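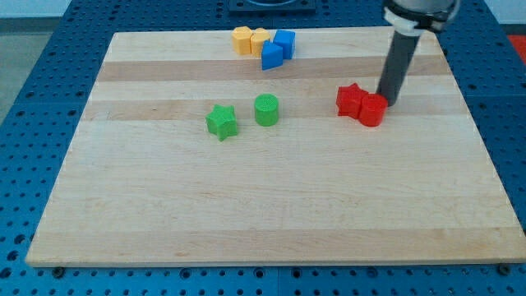 Trorport block sorting set, release 10

This set holds 2470 runs from the packing hall in Stivasbridge. In each run the arm pushes small colored blocks on a wooden board until they stand as the written command asks.

Before April the sorting was done by hand. Now the same people write commands and check results - 377 runs were marked by them as failed, and we keep these in the set. Two workers asked for shorter shifts at the screen, and they got them.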